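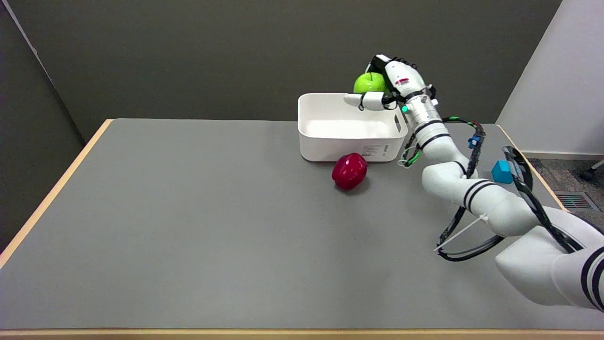 Lenka Slanina
Bench Practice Lead, Cunalstead Manipulation Lab

Frequently asked questions about the bench rules

Last reviewed in July. If your question isn't answered, write it on the sheet by the lab door or send it to me directly. I love getting these, and a good third of the rules started out as somebody's question.

Who do the bench rules apply to?

Everyone who powers up an arm at Cunalstead, plus anyone who stands near one while it's powered. That covers staff, students, visitors from Ultell and people who are "only dropping something off." Read the short version before your first session and the full version before your first solo session. The full version is 12 pages and I promise it goes quickly.

Are these rules the same as the law or the published safety standards?

No. They sit on top of them. The risk assessment for each cell is where the published standards come in, and Lies Michiels keeps those. The bench rules are our house practice: how we set up a table, what we write down, when we stop. If you find a place where a bench rule and a risk assessment disagree, follow the risk assessment and tell us both the same day.

Why so many rules for picking up fruit and putting it in a bin?

Pick and place is where most people here learn their habits! If you label, log and stop properly with an apple, you'll do it with glassware later on. Also, simple tasks get run a great many times. Our Rutau set closed at 1,229 recorded episodes, and being able to use every one of them depended on people setting the table the same way in the morning as they did late in the afternoon. I still get a little thrill scrolling through it.

What has to be on the table before I start?

Whatever your task card says. Each card lists a target object, a destination and any other objects that belong in the setup. Extra objects are fine when they're on the card. We like having them, and a policy that only works on a bare table isn't much use to anybody. Coffee, phones, pens and hex keys are never on a card, so they're never on the table.

Can I use real fruit and vegetables?

Yes, or replicas, but write down which. Don't switch partway through a set. Real produce gets a fresh check at the start of each session: no soft spots, no splits, no stickers. If something gets squashed, stop, clean the hand according to the hand's own care sheet, and log it. And please don't eat anything that has been in a gripper, even if it looks perfect. Bench produce goes in the compost tub.

What counts as a "hold" and when can I log one?

This one gets asked every intake. A hold is logged when the object has left the table and is supported only by the hand, for 2 seconds, with no commanded finger motion. An object that is touching the rim of a bin doesn't count as held. If you aren't sure, log it as "unclear." I would so much rather have an honest unclear than a generous yes, and there's no penalty for using it. Some of our most interesting discussions have started with the unclear pile.

How should I describe a grasp in the notes? 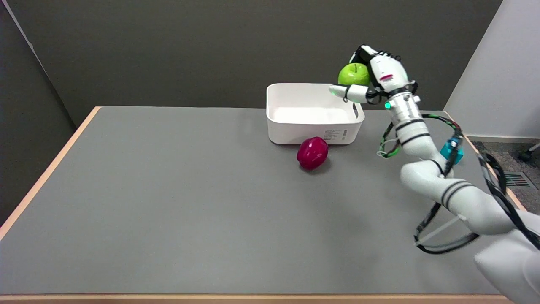 Grasp notes should say which digits are doing what, in words a person who wasn't there could use. Start with the thumb, then the fingers, then where the object is relative to the nearest fixed thing. "Good grip" tells the next reader nothing. "Thumb under the apple, upper fingers over the top and right side, apple roughly level with the bin rim" tells them loads, and it takes maybe ten more seconds to type. Say left and right from the head camera's view, always, even if you were standing on the other side of the table. You don't need to guess at force or intent. If you can't tell whether a finger is touching, write "contact not visible" and move on.

Does the bin have to be empty at the start?

For single-item cards, yes. Look inside with your own eyes before each episode. For multi-item cards, the bin starts in whatever state the card gives. Leave manufacturer labels on bins. People love to peel them, and then the bins in the first half of a set look different from the bins in the second half.

How are cables supposed to be managed?

External cables need enough slack for the full range of the task and not so much that a loop can catch on an object or on a hard edge. Before the first motion of a session, run the arm at low speed through the far corners of its task area and watch only the cables. Don't watch the hand (it's hard, I know, the hand is the fun part). Check that clips are closed and ties are holding. If a loop touches something on the table during the slow run, stop and rearrange before going further. If it happens mid-session, finish nothing: stop, fix it, log the episode as interrupted.

What does the green light on the wrist mean? Can I reach in when it's on?

Don't use an indicator light to decide whether you can reach in. Lights differ between arms, and their meanings are in the manual for the arm you're using. Our reach-in rule is the same for every cell. Motion disabled at the controller, operator says "clear" out loud, and the person reaching in repeats it. Then you reach. If you're working alone, say it out loud anyway. You'll feel silly for a day or so.

How much space do I need around the table?

Keep 60 centimeters clear on every side a person can walk along. Push chairs outside that zone before you enable motion. Rolling chairs are the usual offenders as they drift back in when someone stands up to look at a monitor. Floor vents must stay uncovered, so don't park cases or spare bins on them.

Who is allowed to press the stop button?

Anybody, at any time, for any reason. Visitors too. You don't have to explain first and you don't have to be right. We had a visitor from Ultell stop a run over a noise that came from the hallway, and I was delighted. The operator thanked her and restarted, and that is precisely how it should go.

After a stop, the operator checks the cell, writes one line in the log and restarts at low speed. One line really is enough. "Stopped, heard scrape, checked forearm and table, nothing found" is a lovely entry.

What happens if I drop something?

Nothing bad! Drops are data. Let the arm finish or stop it, whichever your card says, and leave the object where it lands until motion is disabled. Then log the drop with the place it came to rest (table, bin, floor). Anything that has been on the floor gets inspected and wiped before it goes back. The one thing I'd ask you never to do is catch it.

Can I delete an episode that went badly?

No. Mark it and keep it. The tags are "interrupted," "setup error," "drop" and "unclear," and you can use more than one. Deleting is only for recordings that have captured something private, and Lies handles those. Tell her the episode number and don't open the file again in the meantime.

Do I need to record the lighting?

Yes, by preset name. Evangelista is our name for the bright overhead preset and it's the default for anything on the gray-topped tables. If you use another one, put it in the session header. If a lamp fails halfway through, end the session there and start a new one with a new header once it's fixed.

I think one of the rules is wrong. What now?

Tell me! Write down the rule, what you were trying to do and what got in the way. A rough note is plenty. Lies and I read the notes together, try the change on one bench for a while, and ask the people who used it. The old version of the cable rule had you checking clips after the slow run, and a student pointed out that this was backwards for the arm she was using. We reordered the whole section.

Until a change is published, please keep to the current version, including the parts you've complained about.

Can I borrow these rules for my own lab?

Please do. Swap in your own distances and your own reach-in procedure from your own risk assessment, as ours were worked out for our rooms and our arms. The grasp notes and the episode tags should travel pretty well as they are. If you improve them, send me what you changed.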